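Tesstead laundry to change wash labels in November

The Tesstead linen service will move to a single care label for all woven stock in November, replacing the four now in use.

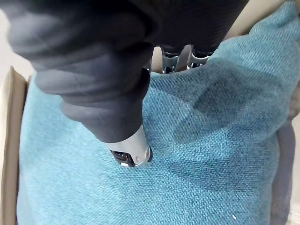 The change follows a review by Clodagh Doherty, the service's textiles manager. Items marked for 30 degrees will keep that limit.
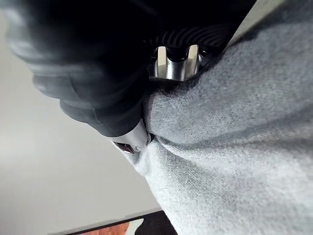 Supplier Pradel will print the new labels, with Orozco handling distribution to two depots. Plain fabric such as the gray cloth shown, spelled "grey" on the new label, falls under the general category. Existing stock will be relabelled as it comes in for repair.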